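Keeping on Top of Odds and Ends in the Utility Room

Saturday, June 9, 2018

I've had a few letters since the spring asking how I manage the small room off our kitchen, and I'm afraid the true answer is that for years I didn't manage it at all. When we moved to Cernham it was where everything went that had no home anywhere else, and there it stayed, getting deeper! So what follows are the habits that have stuck, in no special order.

Start with a clear surface, even if it means shifting everything into the hall for an afternoon. I do all my sorting on one wide, pale top, as you lose far fewer screws and buttons on a light colour. Wipe it with warm water and a drop of washing-up liquid, then go over it again with plain water, and give it time to dry before you put anything made of card on it (I lost a whole box of seed packets that way, and I'd been saving them for August).

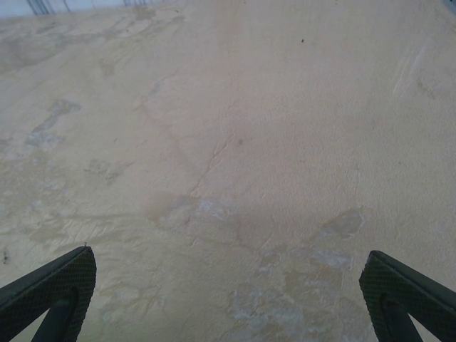
A broad beige surface, good for sorting on.

If your top has a bit of texture to it, a soft nail brush is far better than a cloth. Go in small circles and don't press too hard. For greasy patches I make a paste of bicarbonate of soda and water, leave it on for 8 minutes while I put the kettle on, and wipe it away with a damp sponge. Try it in a corner first if you aren't sure what you've got, and keep vinegar well away from anything that might be stone.

Now, baskets. I used to be very fond of wicker, and it does look lovely, but in a damp room it goes musty and sheds little bits all over the floor. Plastic ones with holes in the sides are much kinder to live with. The air gets through, you can rinse the whole thing under the garden tap, and the grit drops out of the bottom instead of sitting there until Christmas. I got mine from the hardware stall at Gonau market for 59 pence each, and I do wish I'd bought more than six.

Choose a loud colour if you can bear it. A bright basket is easy to spot on a dark shelf, and you soon get used to green meaning outdoor things and so on. The family took to it faster than I did.
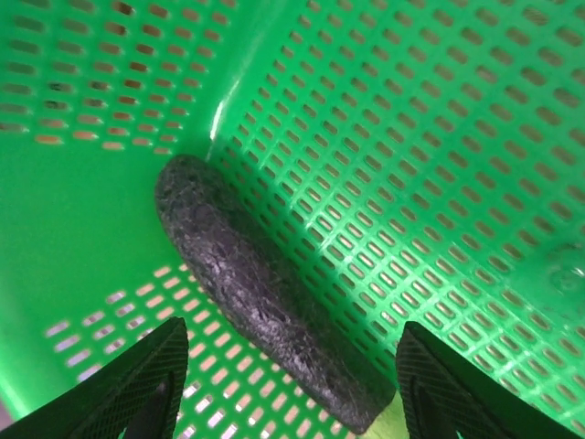
Bright green, with rows and rows of slots.

Dark things do tend to vanish at the bottom of a deep basket, so I try to keep mine shallow or only half full. Heavy pieces go in first and go on the lowest shelf, please, as I've had a rim split on me from being lifted by one side with too much in it. Use both hands, underneath.

For washing the baskets themselves, a bucket of warm soapy water and an old toothbrush for the slots will do. Let them drain upside down on the step, out of strong sun if you want the colour to last.

Next time I'll get on to shoe polish, and the string drawer.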